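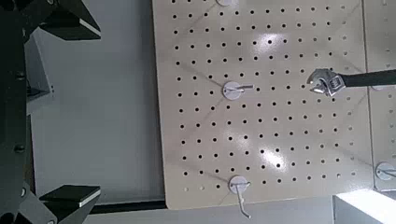 # The hook was the weak part, and we blamed the arm

A pegboard is a poor place to hide a fault. Every hook is in plain view, every tool has its own spot, and if something is out of line you would expect to see it from across the room. We missed ours for most of a winter.

I look after maintenance at Bondura, a repair shop that overhauls small pumps and gearboxes for farms and councils. Last year we put in a tool-return arm. It takes hand tools from a tray at the end of each job, hangs them on the pegboard, and fetches them again when the next job card calls for them. The software came from Clesto. The arm was set up by Brodilska, a small integrator that does mostly packing lines. Neither of them did anything I would call careless, and neither did we, and an adjustable wrench still came off the board and landed on the floor where people walk.

It happened just after 7 in the morning. The shift hadn't properly started. The arm had hung the wrench, opened its fingers and backed away, and its log recorded a good placement. A bit over a minute later the wrench fell, struck the bench edge, and came to rest in the aisle. There was a dent in the bench and a chip in the floor paint. No one was hurt. I have heard the incident described as minor for that reason, and I don't agree with the description. A wrench dropping off a wall toward a walkway is the same event whether or not somebody is standing there.

## What we did first

We did what most shops would do and went after the robot. The gripper fingers were checked for wear. The wrist was recalibrated. Brodilska sent a technician who slowed the approach speed and changed the angle of the release. The placements looked gentler after that and everybody felt better about them.

Two weeks later a second tool came down, a ring spanner this time, again after the arm had moved away. So we recalibrated again. I signed off on that and I shouldn't have. We had one explanation, we had already spent money on it, and we tried it twice.

The trouble was in the hooks. Ours are metal pegs with a round white base that sits flat against the board. When one of those bases is seated properly it doesn't move. When it has been worked back and forth enough times, it develops a little play, and the peg droops under load. You can't see it with the hook bare. You can feel it with a finger, if you think to try.

A person hanging up a wrench feels it straight away. The hook gives, you grunt, you push it back in or you move the tool along one. It takes a second and you wouldn't remember it by smoko. For years our hooks were being inspected dozens of times a day by people who had no idea they were inspecting anything. Then we handed the job to a machine that pushed each tool to a stored position and let go, and the inspections stopped on the same day.

## The log said it was fine

I have the placement log from that winter. In the month before the first drop, the arm recorded 3000 placements and returns, with 13 marked as failed. All 13 were failures to pick up from the tray. Not one was a failure to hang, including the wrench that ended up in the aisle.

The reason is simple enough. The system called a placement good when the arm reached the right position, the fingers opened, and the fingers came away empty. All three of those things were true. What was never checked was whether the tool was still on its hook once the arm had left. The arm has a camera at the wrist and could have looked back. It wasn't asked to.

I don't want to be too hard on Clesto over this. Their manual says the fixture must be rigid and its condition is the customer's responsibility. That line is in there and we had initialled the page. But I have now read a fair number of these manuals, and I think the sentence does more for the supplier than it does for the shop. It assumes that the customer knows which parts of the wall have just become part of the machine. We had the pegboard before we had the robot. To us it was a pegboard. It was on the cleaning roster and not on the maintenance schedule, and installing the arm didn't prompt anyone on either side to move it from one list to the other.

When we finally went over the hooks by hand, we found 52 in the arm's working area and 35 of them tight. The others had movement I would not accept. Some of those had been bumped by the gripper itself, a small nudge on each return, always from the same side, always with the same force. A person is sloppy and spreads the wear out. The arm was very consistent, and it loosened the same hooks in the same direction until they let go.

## Where I think the fault sits

There is a habit in our trade of sorting robot incidents into machine error and human error. I've filled in that form. It has two boxes and a line for comments. Ours went in as machine error the first time and human error the second, and both were wrong in the same way. The arm did as it was told. The people did as they had been told too. What failed was a check that used to be done by hand, without being written down, and that nobody had replaced.

I would like that to be a question on the form. When a job is automated, somebody should have to write out what the person doing it was noticing, as well as what they were moving. It's tedious work and you will miss things. You could sit beside a fitter for an afternoon and see them hang 20 tools without any sign that they are testing the hook each time. But if you ask them afterward how they know a hook is bad, they will tell you, and at least then it's on paper.

The counter-argument came from our own office, and it's a reasonable one. If every shop had to do that for every small task, no small shop would ever put in an arm. The cost of the study would be more than the cost of the tools on the floor. I accept that the cost is real. My answer is that we paid it anyway, in two callouts, a bench repair and a fortnight with the arm switched off, and we could have got the same knowledge cheaper by asking before we started.

There is a second objection, that better sensing will fix this. A supplier called Ngau has quoted us for a wrist that measures load, so the arm would feel the peg give as the weight comes on. I'm in favour of it. I would probably have bought it already if the budget had allowed. It will help with hooks. It won't help with the next thing we don't know we were relying on people to notice, and I would sooner see part of that money go to the schedule.

## What changed

The pegboard is now listed as part of the robot cell. The hooks are checked by hand each month, with a pull sideways and a pull down, and any hook with movement is replaced the same day and not pushed back in. The arm pauses after each placement and looks at the tool again from a short distance before logging it as hung. That added time to every cycle and there were complaints, which have mostly died down.

Heavy tools have moved to the lower rows. The aisle line has been repainted further out from the board, and the old line was left under it for a while, so you could see how close we had been walking.

We haven't had a drop since May. I put no great weight on that, because we had gone longer than that without one before the wrench came down, and the hooks were already loose then. The better sign is that the monthly check keeps finding one or two that need replacing. The chip in the floor is still there. I have asked for it to be left alone until the load-sensing wrist is fitted, or until the quote is turned down.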